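Letters on the Wall: A Report on Lettering in School Hallways and Shop Windows in Kneath

Why I picked this subject

When our class was asked to choose something from everyday life and study it for a whole semester, I went back and forth for quite a while between bus timetables and handmade signs. The signs won, mostly because I walk past so many of them on the way to school, and because my grandmother used to paint price cards for a grocery store and still has strong feelings about the letter S. I wanted to find out how people who are not designers decide what their letters should look like, and whether anyone walking by can read them.

How I went about it

I started in November and kept to one route, from the Flirnon bakery at the bottom of the hill up to the school and then back along the canal. I wrote down every handmade sign I passed, along with its colors, its background and the style of the letters. By the end I had 710 signs in my notebook, which is a lot more than I expected (and a lot more than my wrist wanted!). I left out anything printed by a company, so the big Sindex posters at the bus stop are not in here, even though one of them is very pretty.

I also asked 16 classmates to stand across the hallway and read a set of my own test cards out loud, moving one floor tile closer each time they got stuck. It was a cheerful afternoon and a rather noisy one, and I am grateful to everybody who stayed.

What I noticed about color

Dark backgrounds surprised me. I had always thought of black as gloomy, but pastel and bright letters stand out wonderfully against it, and my readers got those cards from farther back than the same letters on white paper. Yellow was the biggest change of all. On white it nearly disappears, and on black it was the first thing most people read.

The outline matters too. A thin lighter edge around a letter keeps the shape crisp even when the letter is pale, and when people cut letters out by hand it also hides a wobbly scissor line very nicely.

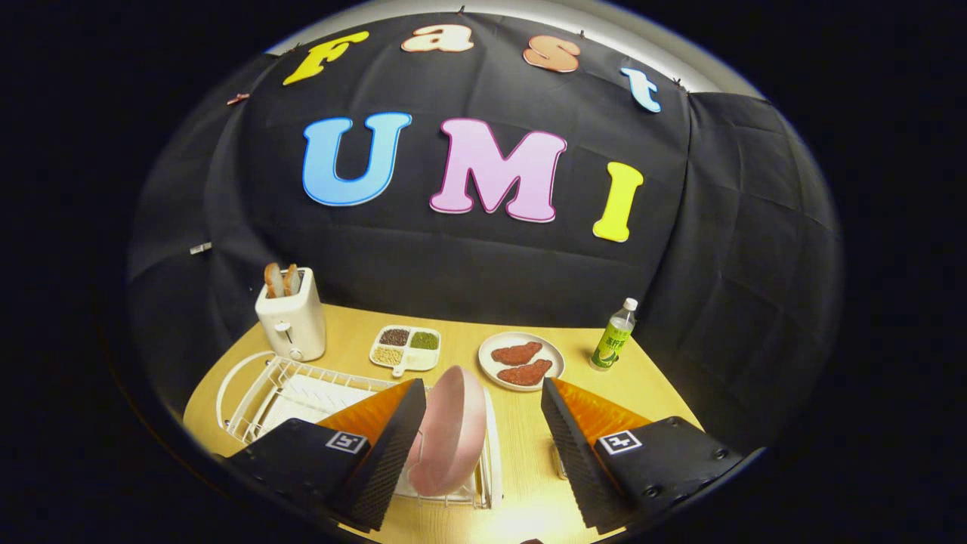 What I noticed about spacing and line

Most people begin a word generously and then run out of room. I found this on bake sale posters, on a lost cat notice, and on the lovely hand-painted board outside Flivex, where the last two letters are squeezed in so tightly that I read them as one for years. Words set on a gentle curve seem to suffer less from this, I think because the maker has to lay all the pieces out first to get the curve right.

Mixed capitals and small letters gave my readers less trouble than I had guessed. Long words all in capitals slowed them down, while short ones were fine.

What I would do differently

My route only covered one side of town, and I would love to add the market streets. I would also measure the light, which I forgot completely until the days got so short that I was reading signs with a flashlight at half past four. The test cards are in a folder at the back of the classroom, and the notebook is there as well, with an apology for the handwriting on the canal pages.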